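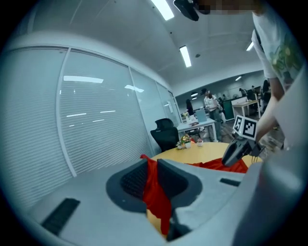 Cloth: What It Is and How to Fold It

Pick up a piece of cloth and it will not keep its shape. A book stays flat when you lift it. A cup stays round. A cloth hangs down, twists, and bunches up wherever you pinch it. That floppiness makes cloth very useful, and it also makes cloth tricky to fold.

This page tells you what cloth is made of, why it wrinkles, and how to fold a square one on a table.

What cloth is made of

Look closely at a dish towel or an old T-shirt. A magnifying glass helps. You will see tiny strings going in different directions. These strings are called yarns or threads.

Each thread is made of even thinner hairs called fibers. Some fibers come from plants. Cotton fibers grow around the seeds of the cotton plant. Some come from animals, like wool from sheep. Others, like polyester, are made in factories.

There are two common ways to turn thread into cloth.

Weaving: Some threads run up and down. Other threads run side to side, going over one and under the next. Bedsheets and jeans are woven.

Knitting: One thread is bent into loops, and each loop is pulled through another loop. T-shirts and socks are knitted. Knitted cloth stretches more, since the loops can change shape.

Why cloth flops

One thread is thin and bends easily. Put hundreds of thin threads side by side and they still bend easily. The threads can also slide a little against each other. When you hold a cloth by one spot, gravity pulls the rest of it down, and the cloth makes folds as it falls.

Try it. Hold a cloth in the middle with two fingers. It makes a point at the top, and the sides hang down around it. Now hold it by two corners. The top edge is almost straight, and the cloth hangs like a curtain. It is the same cloth both times. Only the places you hold have changed.

This is why people who fold a lot of laundry look for the corners first.

Folding a square cloth

You need a clean, dry cloth and a table. A round table works as well as a square one, but you can't line the cloth up with the edge, so watch the corners of the cloth.

1. Clear a space bigger than the cloth. Move cups, flowers, and anything that could tip over to the far side.

2. Find one corner. Hold it in one hand.

3. Slide your other hand along the edge until you reach the next corner.

4. Lay the cloth down and pull it flat. Smooth it with your palm from the middle to the sides.

5. Take the two corners nearest you and bring them up to meet the two far corners. You now have a rectangle.

6. Smooth it again.

7. Bring the left side over to the right side. You now have a small square.

8. Press down on the folded edges.
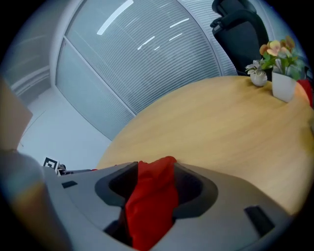

Why is a bunched-up cloth harder to fold than a flat one?

The corners are hidden inside the bunch, so you have to find them before you can start. Shake the cloth gently or spread it on the table until you can see all four.

More things to know

A wrinkle is a small bend that stays in the cloth. Cotton wrinkles easily. If a damp cotton cloth dries in a heap, the fibers set in that bent shape. Water and heat let them move again, so a steam iron takes wrinkles out. Irons are for grown-ups to use, or for older kids with a grown-up helping.

Every time you fold a cloth in half, it gets twice as thick. One fold makes two layers. Two folds make four layers. Three folds make eight. After a few more, the cloth is a lump that won't stay shut.

Try this at home

Wahyudi Govindasamy's class folded washcloths one Saturday at the Horumden open house. They made a stack of 50 and measured how tall it was. Then they rolled the same washcloths and tried to fit them in the same basket. You can do this with 10 washcloths and a shoebox. Fold them first and see how many fit. Then take them out, roll them, and try again. Write down both numbers.

Words to remember

Fiber: a very thin hair that thread is made from.
Thread: fibers twisted together into a long string.
Weave: to cross threads over and under each other.
Crease: the line left where cloth has been folded.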